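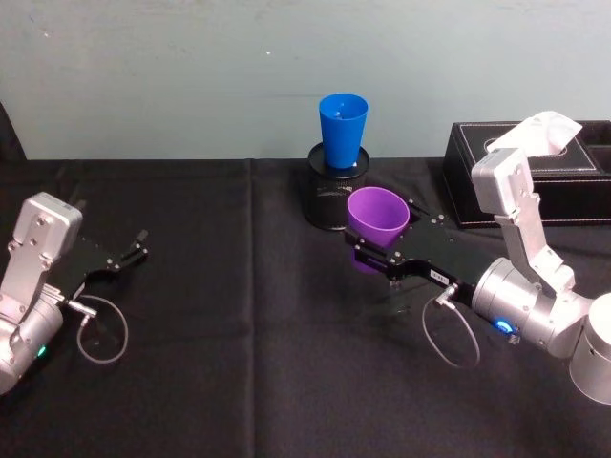
The letter from the tax office reached the Grurkatley distillery on a Monday, and Agbenyega left it on the windowsill until the Thursday. He knew what it was. They wanted to see the duty records for the past two years, and the records for the past two years were in carrier bags.

He had made gin for 12 years and had never once enjoyed adding up. His wife had done the books until she went back to teaching, and after that a man from Skeltolbridge had done them, badly, and then he'd stopped answering the phone. The last return had gone in late. The one before it had gone in on time but, as far as Agbenyega could tell, with the wrong bottles on it.

He rang three accountants. The first didn't do alcohol. The second could fit him in after the summer. The third was Yaa Wumbei, who asked how many litres he had in bond and whether the stock book agreed with the still log.

"What's the still log?" he said.

She said she would come on Tuesday.
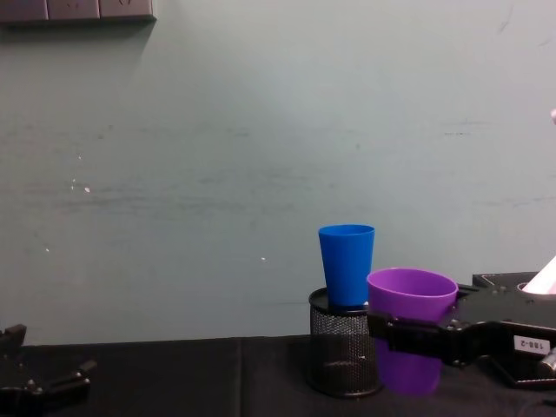 Tuesday

She brought her own lamp and a flask. Agbenyega carried the bags up from the store and she tipped them out one at a time, sorting as she went – suppliers, customers, duty, wages. By noon she had stopped asking him what things were and had started telling him.

"You've paid Trirkano twice for the same bottles," she said. "Here in March, and here in April."

"They sent two invoices."

"They sent one invoice and a reminder."

He sat down. It came to roughly 300 pounds. He asked if he could get it back and she said yes, probably, if he wrote to them politely and enclosed copies.

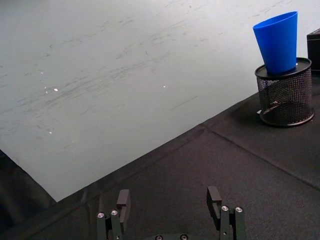

At four o'clock she found the real trouble. A batch had gone out in the autumn, 40 cases to a hotel group, and no duty had been declared on any of it. The delivery note was there. The payment was in the bank. On the return for that month there was a nought, written very neatly.

Agbenyega looked at the nought for a while. It was the Skeltolbridge man's writing – he put a little tail on everything.

"I signed that," he said.

"You did."

"Do I wait and see if they find it?"
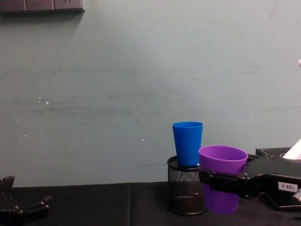
Yaa Wumbei told him no, and that she would leave that evening if he meant to. They would write to the tax office themselves before the visit, she said, with the figures and the hotel's delivery note, and he would pay what was owed and whatever they added to it. She had seen it done before. It was unpleasant and then it was over.

He asked how much. She turned her pad round so he could read it.

He would have to sell the van, or else put off the new still until next year. He went down to the yard and stood by the van with his hands in his pockets. When he came back up she had cleared a space and put a sheet of paper in it.

"Dear Sir or Madam," she said. "You write, I'll spell."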